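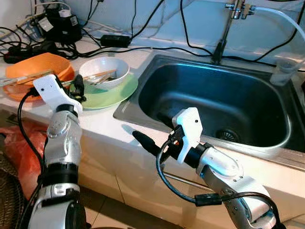
The Slow Sunday Pot

I moved to Brostville in January with 2 suitcases and one good knife, and for the first month I ate like a raccoon. Toast over the sink, cereal at ten at night, you know the drill. What fixed me was soup – specifically the kind my neighbors from Detley make, which starts with onions and takes all afternoon.

Now, I had always thought of soup as something you do to leftovers. The Detley people would be horrified! They buy for it. They'll drive 40 miles to the market in Mangundap for the right beans (small, speckled, a little bit ugly) and argue about them the whole way home. I went along once and came back with 3 bags and a sunburn.

The onions go in first, low heat, lots of butter, and then you leave them alone. I'm terrible at that part. I stir, I poke, I turn up the flame and pretend I didn't. My first batch tasted like a campfire and I ate every drop anyway. 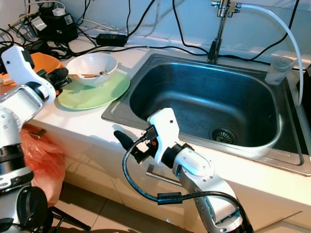
Photo: Hasis

After that come the beans, soaked overnight, then carrots, a heel of old cheese and enough water to scare you. The lid stays crooked. Around hour two the whole apartment smells so good that I usually call somebody and invite them over, even if I was planning on a quiet night in my socks.

I've been told you can do it all in a pressure cooker in no time, and sure, go ahead, I won't tell Detley. But I like having a reason to stay home. I do the crossword, I fold a shirt or two, I go back and lift the lid for no good reason.

Freeze whatever's left in small tubs. Mine never makes it that far, but I keep buying the tubs.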